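Facilities > Lacson Road Building > Walkthroughs > Ground Floor

Ground Floor Safety Walkthrough, with Comments
Thursday, June 20, 2024
By Delyth James

Present: me, Josphat Gachanja (maintenance), Mercy Shemweta (office side, under protest). Gitau Kinyua joined us at the loading door and left us at the coffee machine.

Key: OK = fine. FIX = fix it. WATCH = fine today, and I don't trust it. Items carried over from the May walkthrough are marked MAY.

1. EXITS AND ROUTES

1.1 Front doors open fully from inside without a key. OK.

1.2 Rear exit opens fully. FIX. It opens most of the way and then meets a pallet of Wostar catalogs. The pallet was there in May, when I was told it was leaving Friday. I neglected to ask which Friday.

1.3 Side exit by the kitchen. OK. The push bar sticks a little on cold mornings, according to Mercy, who uses it as her personal entrance. It's an exit. There is a sign.

1.4 Exit signs lit. FIX, one out. Josphat has the bulb. Josphat has had the bulb since May. MAY.

1.5 Stairwell clear top to bottom. WATCH. Clear except for a bicycle on the half landing, chained to the handrail with real commitment. A note has been left on the saddle. If it's yours, the rack outside is free and has a roof.

1.6 Posted evacuation map matches the building. FIX. The map shows a wall we took down and leaves out the one we put up. Anyone following it will arrive at the copier.

2. FLOORS AND WALKWAYS

2.1 Floors clean and dry. OK in the corridors. The kitchen had a puddle under the dishwasher door again. Josphat mopped it while I wrote this line, so I'm putting it down as FIX for the dishwasher and OK for Josphat.

2.2 Mats flat, no curled corners. FIX at the front door. The mat has developed a lip that catches the toe of every visitor. Turning it around moved the lip to the inside, where it catches the toe of everyone leaving.

2.3 Cords across walkways. FIX, two places. One is the fan in accounts. The other is an extension cord feeding an extension cord feeding a phone charger, and I'd like a word with whoever engineered it.

2.4 Cones and temporary markers in good shape, stripes readable. OK. 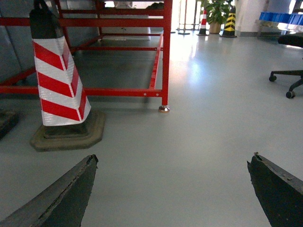

Item 2.4. Red and white striped cone, ground floor.

Comments on 2.4: cones go out for a spill or a hazard and come back in when it's dealt with. They are not for saving parking spaces. I know of one that spent a weekend on the street outside somebody's sister's birthday party. It has been returned and I have decided to be gracious.

2.5 Floor coating sound, no lifting or deep cracks. WATCH. There's a scrape near the loading door that wasn't on the May sheet. Gitau says it was always there. I say it wasn't. It has now been measured, photographed and argued over, so next time we'll know.

2.6 Curb edge at the loading door painted. FIX. It was yellow once. You can make out the idea of yellow.

3. FIRE EQUIPMENT

3.1 Extinguishers in place, pins in, gauges in the green. OK on all but the kitchen one, which was on the floor holding the side door open. It's back on its bracket. We bought a door wedge for that job and it cost less than lunch.

3.2 Tags initialed this month. FIX. Wekesa Nyanda initials these and was on leave. His stand-in initialed the tag on the first aid box, the tag on the water cooler, and a luggage tag. None of the extinguishers.

3.3 Fire doors close on their own. FIX on the records room door, which swings to within an inch of the latch and then loses interest. Josphat will adjust the closer.

3.4 Nothing stacked close to sprinkler heads. OK, except records, where the top boxes have crept up again. Please take one layer off. I can't imagine anybody needs those invoices this week.

3.5 Alarm test logged. OK. Three people stayed at their desks during the last test. I have spoken to all three, and each told me they knew it was a test. They did not know it was a test. We hadn't announced it.

4. CHAIRS, DESKS AND THINGS PEOPLE SIT ON

This section gets laughed at every time and produces more injury reports than the loading door does.

4.1 Chair casters all present, rolling, and pushed fully into the base. Checked chair by chair. Tip it, tug each wheel, spin it, put it back down. A caster that comes away in your hand was going to come away on its own, probably under the largest person in the building during a call.

4.2 Height lever works and holds. Sit, raise, wait. If you are lower at the end of the wait than at the start, tag the chair and put it aside. Do not put it back in the meeting room for guests.

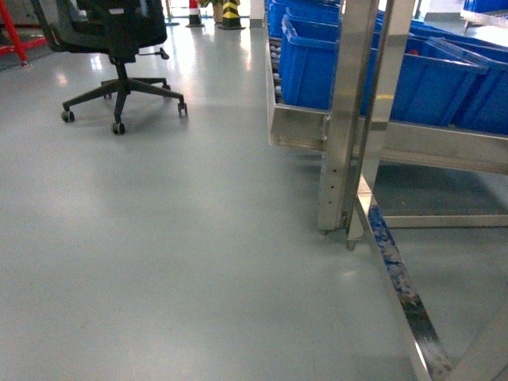

4.3 Arms and backrests tight. FIX on a few in accounts, where the bolts were finger loose. Josphat has the hex key, and unlike the bulb he had it on him.

4.4 Chairs used as ladders. FIX, meaning the people. I watched a grown adult change a clock battery from a chair on wheels, with a colleague holding it steady by the armrest and looking at his phone. We own a step stool. It's in the supply closet, on the left, exactly where the sign says. The clock is still wrong, by the way.

4.5 Stools in the kitchen. OK. One wobbles. It's the floor, according to Gitau, and the stool, according to everyone who has sat on it. Upgraded to WATCH.

4.6 Donated furniture. FIX. If you bring in a chair from home, tell me. The recliner has to go.

5. STORAGE AND SHELVING

5.1 Shelves anchored to the wall. OK. All the tall ones have brackets now, which closes an item older than my time here.

5.2 Load labels posted. FIX. The Nolent units came with a label reading 1100 pounds. Nowhere does it say if that means per shelf or for the whole unit, and the leaflet covers assembly only. Until I hear back, treat it as the whole unit. Mercy asked what 1100 pounds of letterhead looks like. I'd rather not find out.

5.3 Heavy items low. FIX. The toner is on the bottom, where it weighs nothing, and the paper is on top, where it weighs plenty. Swap them.

5.4 Nothing leaning. WATCH. A whiteboard is leaning on the wall by the copier. It is waiting to be hung. It has been waiting long enough that somebody has written "hang me" on it.

5.5 Cleaning chemicals in original bottles. FIX. One blue liquid in a water bottle, kitchen, under the sink. Poured out, bottle thrown away. This is the one item on the sheet I'm not going to be funny about. Don't do it.

6. ELECTRICAL

6.1 Panel door closed and clear for three feet in front. OK. The artificial tree has finally been moved. It is now in the records room, see 3.4.

6.2 Space heaters. FIX. It is June. I found one running. It belongs to a person who sits directly under the air conditioning vent, so I've put in a request for the vent and asked for the heater to go home.

6.3 Outlet covers intact. FIX, one cracked by the copier.

6.4 Lighting. WATCH. Tubes flickering in the corridor. The meter read 361 lux at the reception desk and a good deal less at the far end, where Mercy says it's restful.

7. FIRST AID AND SIGNS

7.1 First aid box stocked. FIX. Plenty of eye patches, no bandages. We go through bandages at an astonishing rate for people who mainly type. Order placed with Wedar for 70, and please, one per paper cut.

7.2 Emergency contact list current. FIX. It lists two people who have retired and one who has since changed her name and her floor.

7.3 Incident book present. OK. Last entry reads, in full, "ow." Fuller entries would be appreciated.

8. OPEN ITEMS AND WHO HAS THEM

Pallet at rear exit: Gitau, before the next delivery.
Exit sign bulb: Josphat. You have the bulb.
Records room door closer: Josphat.
Evacuation map: me. The current one is coming down tonight.
Extinguisher tags: Wekesa, when back.
Loose chair arms: done during the walkthrough.
Shelf load rating: me, waiting on a reply.
Recliner: owner unknown, though it smells of a particular aftershave.
Front mat: Mercy is getting a price on a heavier one.

Additions and corrections to me by email, with the item number in the subject line. "That thing by the door" is not an item number.

Facilities desk, ground floor, ext. 361 | © 2024 Lacson Road Building Management | Back to top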